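3.2 Building and using the hand-held grippers

The two grippers were put together in a shared workshop in Flolitthorpe, on a bench we had to clear each evening, and that shaped the design more than any drawing did. Everything had to come apart with one screwdriver and fit in a drawer. Each tool carries its own camera, looking out over the fingers, so that a person can pick things up at home and the arm can later learn from the same point of view. We call the pair of tools and the software behind them Tondow. The arm that learns from them, Sperling, is the one described in Section 2, and it never has to leave the workshop while recordings are being made. We think this is the best part of the whole build! A person can carry the tools home in a backpack and start recording in the time it takes to clear off a chair.

Our early recordings used wooden blocks on a plain board. They were easy to label and we learned a lot about timing from them, but Sperling got very good at blocks and stayed bad at nearly everything else. For the second round we moved to bedrooms and kitchens and used whatever the household had at hand (Figure 2).

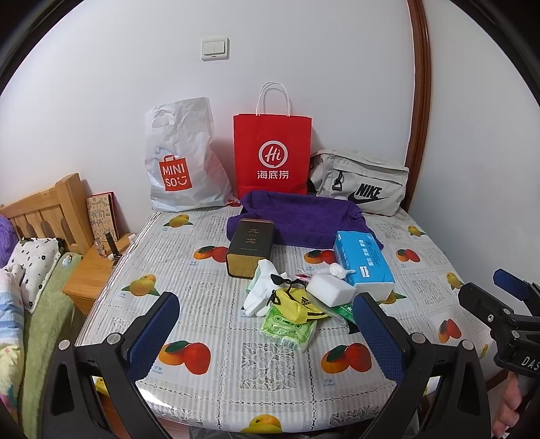 Figure 2. Mixed household items on a bed, with the gripper fingers in the foreground.

Sorting a heap of small things is a harder job for a learning arm than lifting one thing from a clean table, and we were delighted by how much the recordings taught us about it. The target of a grasp often has a neighbor leaning on it or lying half under it, so the fingers need a way in before they can close. Soft goods add to the trouble. In Figure 2 a cotton glove and a melamine sponge share the pile with packets in printed wrapping, and a tissue pack partly overlaps a folded purple cloth, the kind of contact that makes a careless pull drag two things at once. The patterned sheet matters too. Our first object finder, trained on the block recordings, took printed fruit for real objects again and again, and we had to retrain it with patterned cloth in the background before it settled down.

We kept 1391 grasps from the home recordings. A grasp was kept if both fingers stayed in view from approach to release and the object ended up where the person meant to put it. Another 19 were set aside for checking by hand, mostly cases where the camera lost its position against a blank wall. Sessions were held to 40 minutes, as wrists get tired and tired people start to scoop. Scooping is a fine way to tidy up, but Sperling has no palm and can't copy it.

The finger pads went through several versions. Hard printed plastic slipped on film wrapping, and bare foam tore at the corners. A padded finger on a stiff bracket, held with ordinary screws, was the first one we were happy to hand to someone else. The drawings are kept in the Drultex folder with the rest of the build files, and the bracket there is the version fixed in November, with the longer slot. Anyone printing an older one should expect to file the slot by hand before the screws will seat.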